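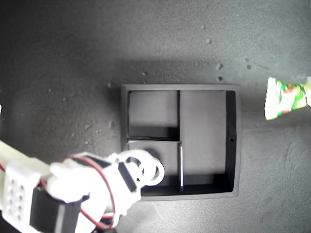
the tray. two small spots on the left, one tall one on the right

1/ ok so it's November and I'm finally doing the small stuff. tape, snacks, pens, the whole layer of junk that lives wherever I sit down. thread because I keep stopping to type instead of tidying

2/ the tray is plain black with dividers. bought it for a drawer, measured the drawer wrong, tray does not fit the drawer. never will. so it lives out in the open on the gray speckled surface and I've decided I like it there

3/ first plan was pens. pens in the tall side, clips upper left, sticky notes lower left. lasted maybe an afternoon. clips get under the sticky notes, pens roll, you can't pick up one thing without picking up four. dumped it all back in the mug

4/ Marichka Savchuk told me to get the Plamwood one with the lid. I don't want a lid!! if it has a lid I will put stuff ON the lid. know yourself

1,882 views 90 likes 30 replies

5/ second plan - tape. I have so much white tape. every time I can't find the roll I buy a roll, then the first roll comes back. they'd been living in a coat pocket, the bathroom, and inside a boot (??)

6/ rule for tape now: one roll per spot. do not stack. stacked tape sticks to itself at the edges and picks up every bit of lint in the building, then you wrap something and it looks a hundred years old

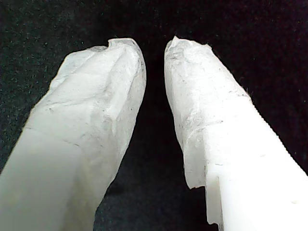
wrinkles, little specks, ragged edge. white shows everything

7/ speaking of which. dust. white anything next to black anything is a full time job. the tray being black hides pencil marks pretty well but crumbs, no. crumbs are like stars in there

8/ things I tried for getting dust out of the corners: dry cloth (moves it to the other corner). damp cloth (paste). old paintbrush, soft one - yes. tip the tray over the trash, tap the bottom, brush the corners, done. takes less time than writing this post

9/ Kyrylo Levchenko says line it with felt. I did felt in a Fudum box once and it was nice for a week, then it was a hair collector. bare floor in the tray, easier to wipe. moving on

10/ the torn ends are what get me. if you don't fold the end of the tape over you spend your life picking at it with a fingernail and it comes off in a skinny strip that goes diagonal and then you're peeling a spiral. FOLD THE END. little tab. so easy and I forget it every single time

11/ also toss the rolls that are almost done. I keep them with like a hand's length left on the core, for what. use it up on something or let it go. (I kept one. shh)

75 likes share

12/ so what goes in the tall side. this was the real question. scissors are too wide at the handles. ruler sticks out like a flagpole. the Marchuk glue stick falls over and rolls around and sounds terrible

13/ and then I put a snack in it on the diagonal and well. it's a little too long, pokes out over the top, don't care. tape, tape, snack. best layout so far and I'm not changing it
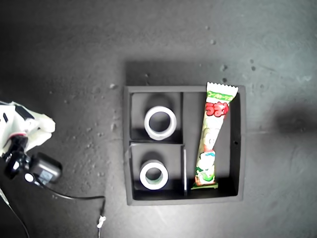 WHAT GOES WHERE (final, until I change it)

14/ upper left: the bigger looking roll. it sits a bit tilted, I've stopped straightening it. boxes and lables

lower left: the smaller roll. everything else

right side: snack. ONE snack. when it's gone the spot stays open until the next one, no filling it with receipts

15/ Matvii Boiko asked why not use the snack side for something useful. snack is useful. next

16/ for real though, having one spot in the tray that isn't for supplies is what keeps me from cramming it. if every spot is a supply spot I start doubling up, and then I have the boot situation again

17/ the snack having little cartoons all over the wrapper, big red うまい right there, also makes the tray easy to spot from the door. I lose black things on gray surfaces constantly. phone case, glasses case, the other glasses case

18/ what didn't make it into the tray and where it went: pens, mug. clips, a jar lid, looks bad, works. sticky notes, stuck to the wall in one block, grab from there. ruler, no idea. if you see my ruler

19/ going to leave it alone overnight and see if I still like it in the morning. that's my test for everything. half the stuff I rearrange at 11 pm gets rearranged back before coffee

20/ morning. still like it. folded the ends on both rolls like a grown up. wiped the dust again bc of course

21/ somebody asked about wrapping with the tape and how to keep it smooth. I'm not the person lol. mine wrinkles every time. what helps a bit: shorter pieces, go slow around the rounded end, press down the overlap before you start the next turn. if there's a loose flap, leaving it doesn't make it go away, it just grabs fuzz. press it or trim it

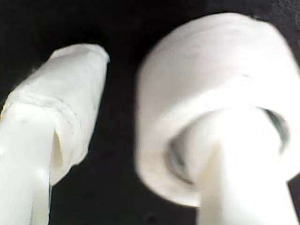 Halyna Derkach: shorter pieces yes, but cut them, don't tear them. a torn end always lifts on me. and put the scissors somewhere you'll see them or you'll just tear it anyway

22/ ok Halyna wins, scissors are coming back. not in the tray tho. hook on the wall next to the sticky notes, trying that tonight

23/ next up is the Drudness bin under the sink, which I am scared of. separate thread. if the hook holds I'll post that too

30 likes share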